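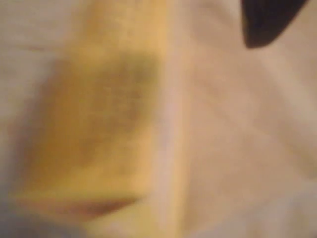
What does Fuvbridge do?

We try out small robot arms, grippers, cameras and controllers side by side, and we publish the results for schools and small workshops that are deciding what to buy.

About > Who We Are > The Test Bench

Fuvbridge was founded in Stustgate by Aurelio Segura, who continues to direct the bench. Every gripper is given the same tasks with the same household objects, and every attempt is entered in the log, including the failed ones. A full trial consists of 1,000 attempts.

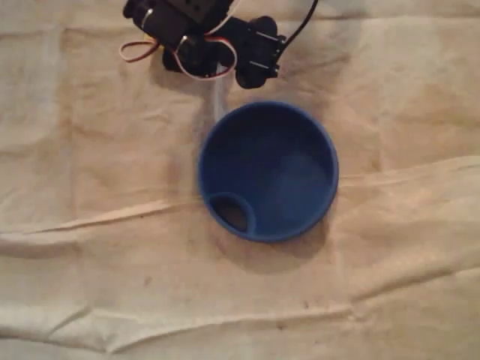
Servo arms make up most of our work at present. They are affordable and easy to repair, but they differ a good deal in how steadily they hold a position – a point that maker data sheets seldom cover. Our current series compares the Khunthong and Skidodov controllers.
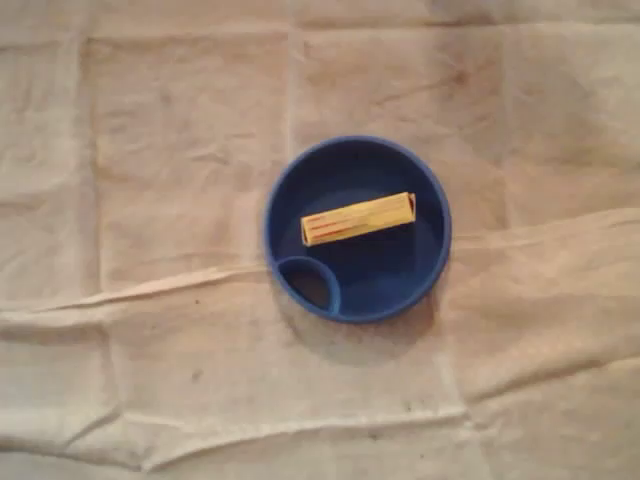
Small, light items are kept in the task set permanently. A gripper that handles a large block well may still do poorly with a small packet, and our reports score the two separately. Nearly 88 reports are now open to readers at no charge.
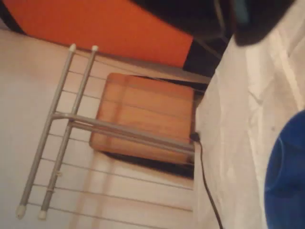 By Sakda Yimyam, Bench Records
Page revised 20 April 2022

Fuvbridge accepts no payment from makers whose equipment is under trial. Loaned parts are returned when the report is issued. Schools may request a comparison in writing, and new requests are reviewed each January.

Comments (2)

rvl_tech: Will the Skidodov results include cable wear? Ours frayed at the second joint.

Marguerite: We used your gripper tables for our shop class order. Please keep the failed attempts in.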